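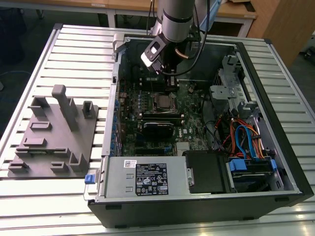

Writing the rules for robotic PC disassembly

Recyclers that automate the teardown of desktop computers have so far worked from house rules. Poirier, which operates 29 cells at its Trodthorpe plant, put its own on paper in May, and Brilport has since adopted them with few changes.

The document runs to 75 clauses. Most concern the state of the tower before the arm may enter it. The case lies on its side, open face up, with the side panel off. Mains power is disconnected, and the supply is left to discharge before any tool passes the plane of the chassis.

Cables get a section to themselves. SATA leads and power bundles are treated as obstacles until released, and the gripper may not pull on a wire to free a connector. After three failed attempts on one part, the cell stops and calls an operator.

Amrit Gosselin, who drafted the text, considers the force limits its weakest section. "We set them per part class – memory, drive, card – and a worn latch does not respect the class," he says. Flisby, a smaller operator, logs peak force on every removal and has asked for the limits to be revised from those records.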